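Moving Day Diary: The New Office Is (Nearly) a Real Place

25 February 2019

So we did it, we finally moved the office out of Grurndale and into the new space, and I have been meaning to write this post ever since the last box came through the door. If you've been reading this blog for a while you'll remember the old place. Low ceiling, brown carpet, one window that looked out on another window. I spent two winters in there with a scarf on and I don't miss it at all!

The new room is bright. That's what everyone says when they come in, and it's what I said too. White walls, white ceiling, and these big exposed beams going across that I fell in love with right away. There's also a long white pipe that runs along the left wall toward the back, and I was all set to hide it with something (a plant shelf? a banner?) but after a few weeks I've gotten fond of it. My sister thinks I should paint it yellow. I'm thinking about it.

Let's talk about light for a minute, because I got a bit obsessed. The old office had one sad fixture and a lamp from my college dorm. Now we have proper ceiling lights all the way to the back and I can read the small print on an invoice without holding it up to my nose. The first evening I was in there alone I turned them all on, then off, then on again. No regrets.

The desks were the big decision. I wanted light wood from the start and I looked at so many desks online that I started dreaming about them. The first ones I liked were from Brarkesus, very dark and serious, and I had them sitting in the cart for a week. Then Zeyu Jia came by my table, looked at my screen and said they looked like something you'd get fired across. So, pale beige it was. They have a nice curved edge, so you don't get that line across your forearms when you type all day, and the color makes the whole room feel bigger. Yes, they show coffee rings. Please use a coaster (you know who you are).

We had a budget of 1,000 dollars for what I was calling "the finishing bits" and I'm proud to say we came in at 690. That covered coat hooks, a shoe rack, cable trays, a rug for the corner by the door, a decent kettle and more power strips than I ever thought I'd own. I ordered the cable trays from Golteck and they came a day early, but the screws were in a separate parcel that turned up a week later. So for a week we had cable trays leaning against the wall looking hopeful.

Unpacking took forever. We had 30 boxes and I had labeled every single one of them, very neatly, on the lid. Then we stacked them. You can guess how useful the labels were after that. If you're planning a move, write on the sides! Write on all the sides! I found the scissors in a box marked "mugs" and the mugs in a box marked "misc," and for the first couple of days we drank tea out of measuring cups.

A few things I'd do the same way again: desks first, before anything else comes in. We set them up while the floor was still clear and then built everything else around them. I also kept one box back with the kettle, tape, paper towels, a screwdriver and a bag of pretzels, and that one rode in the front seat with me.

And a few things I'm still not happy with. The room echoes. With white walls and that much ceiling, every phone call bounces around a bit, so I'm looking at fabric panels or maybe just more rugs. We still don't have enough places to put stuff down, either, so bags and straps and bits and pieces migrate onto whatever surface is closest. Zeyu has promised me a shelf plan. Zeyu promised me a shelf plan in November too, when we first signed the papers, so I'm not holding my breath, but I did leave a tape measure on his chair this morning as a gentle hint.

Next up is the kitchen corner, which right now is one kettle and a stack of paper plates. I want a small counter, open shelves and somewhere to hang the dish towels. If you've got a compact kitchen setup at work that you like, leave me a comment and tell me what you'd change about it, and I'll try to get the before pictures up before I start drilling into anything. 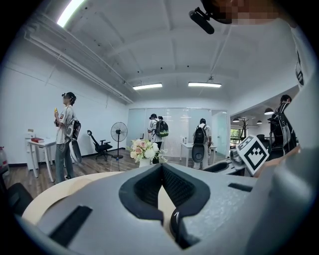 The new office on a regular working day, lights on and beams overhead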